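Home | News | Ships | Contact

Search this site
Enter keyword
Go

Print this page | E-mail to a friend

MEDIA RELEASE
Apr 28, 2020

Koline moves Saludo's first coastal season to February, all deposits carried over

Kudgate — Small-ship operator Koline has put back the first season of its expedition vessel Saludo. First sailing out of Kudgate is now in February, not this winter. Everyone holding a booking keeps their cabin, their fare and their deposit. No forms needed, the reservations team will be in touch by e-mail.

About 300 guests are affected across 6 departures. Those who can't make the new dates can take a full refund or a credit. Anyone taking the credit gets an extra $200 per person to use on board — meals, laundry, shore trips, whatever they like.

"We'd rather ring people now than leave them guessing," said Rhea Pangilinan, general manager, Koline. "Most of them have been very patient. A few have asked if they can come for longer, so we're looking at that as well."

Saludo stays alongside at Pirgate in the meantime. Work bought forward while she's there: new carpet in the aft lounge, repainting of the boat deck, galley extraction, and a proper drying room for wet-weather gear next to the gangway. The library gets its reading lamps back. Cabin colours stay as advertised. 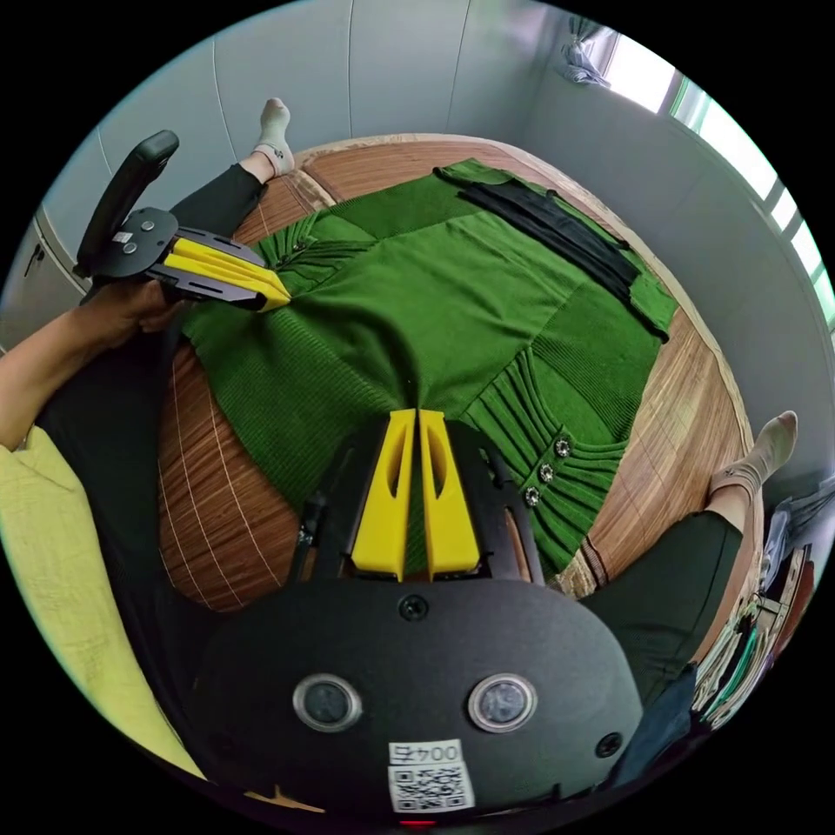
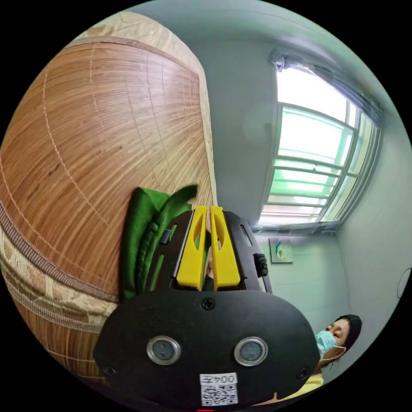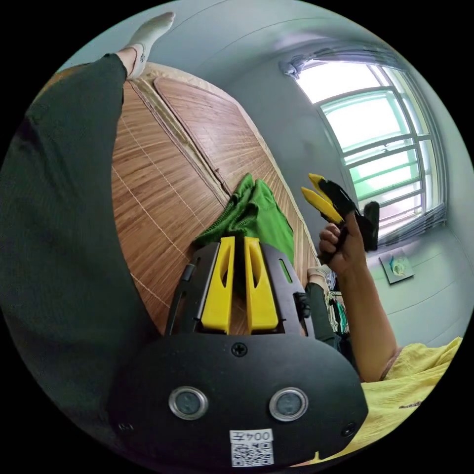
Route is unchanged. Kudgate to Pirgate the long way, with two nights at anchor and a full day ashore at the halfway stop. Landings by tender, weather permiting. Southbound guests board in the afternoon, northbound in the morning. Luggage can be left at the terminal from breakfast time.

Captain Arne Böttcher remains in command. He's using the time to rework the harbour approaches with the bridge team and go over the tender drills.

"She handles nicely and she's quiet," Captain Böttcher said. "The forward lounge is the place to be when we come in early. Bring a jumper, it's cold out there before breakfast."

New bookings open next week. Deposit is $500 per cabin, balance due before sailing. Single cabins are limited — there's a waiting list, please ask to go on it. Travel agents will get updated deck plans and fare sheets by e-mail. Old sheets should be binned.

Media enquiries: Rhea Pangilinan, Koline, Kudgate office. Interviews by phone only for now.

— ends —

Print this page | E-mail to a friend

Recent releases
Saludo deck plans now available
Captain named for Saludo
Koline opens Pirgate terminal desk
Changes to luggage allowance, all sailings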